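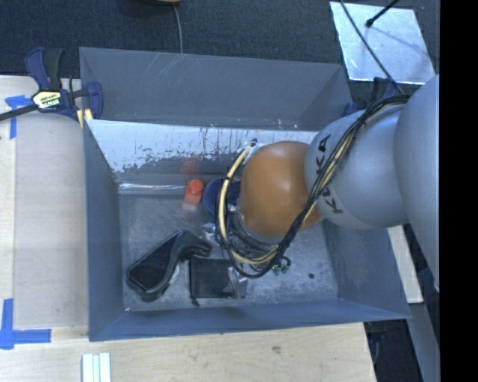
Demo bin with the arm over it. Clamps on the two far corners, blue tape on the table at left.

Ticket: Zalari picks at the wall instead of the item
Site: Purves building, ground floor demo area
Opened by: Lindiwe Ntuli
Assigned to: Blandine Perrin
Priority: High (open day)
Opened: June 2019
Status: Closed, one item moved to a new ticket

Problem as reported

We are running the bin demo for the Tikutau open day. 130 people are signed up, and the Sultmont group has the first slot. In rehearsal the arm sometimes goes for a spot on the far wall of the bin and stops with a "target outside work volume" message. It clears with a reset, but then it picks the same spot again. It happens most with the small orange-red item when it is near the far side. The black items have been fine. The same demo ran in December without this, but that was with the plastic tote.

Log

Entry 1, Blandine Perrin
Asked Lindiwe for the cell settings and the last rehearsal log. Zalari is on the same version as December. The bin model was changed to the metal one but the wall margin is set to 0. With the tote we did not need a margin.

Entry 2, Blandine Perrin
Went through the saved detections. The false target is on the far inner wall directly above the orange-red item. You can see a faint red reflection of it there, and the software scores it as a second item. When the arm has blocked the view of the real one, the reflection is the only candidate left and it gets picked.

Entry 3, Lindiwe Ntuli
Tried turning off the overhead lights on the window side. Fewer false targets, but the visitors will not be able to read the posters. Lights are back on. I would like to keep the metal bin if we can, the tote slid on the table last time.

Entry 4, Blandine Perrin
Please do the following in order:
Check that both clamps are tight and the bin has not moved against the tape.
Set the wall margin to 20 mm on all four sides.
Set the delay before image capture to 300 ms so the arm and hose are out of the way and have stopped swinging.
Run until the bin has been emptied twice, and send me the log.

Entry 5, Lindiwe Ntuli
Clamps checked. Margin and delay set. Bin emptied twice, no wall picks. One item was skipped because it had rolled up against the left wall and was inside the margin. I moved it by hand and the run continued.

Entry 6, Blandine Perrin
The skip is expected with the margin on. For the open day, have the presenter stop the cell and move the item if it happens. Please don't reduce the margin to get around it. The cell has to be stopped and the gate opened the normal way, also with visitors present.

Entry 7, Lindiwe Ntuli
Open day finished. No wall picks in any slot. We stopped 2 times to move an item off the wall. One visitor from Sultmont asked why it didn't just push the item away from the wall itself. I said I would pass that on.

One other thing. The cable and hose loop hangs low when the wrist is turned toward the near side of the bin, and I saw it touch the rim once. No damage that I could find, and it did not stop the run.

Entry 8, Blandine Perrin
Saved the margin and delay as the default for the metal bin. The push move is on the Zalari request list already, I added your note to it. Opened a separate ticket for the hose. Until somebody has looked at the ties, please keep the arm speed at the demo setting.

Closing this one.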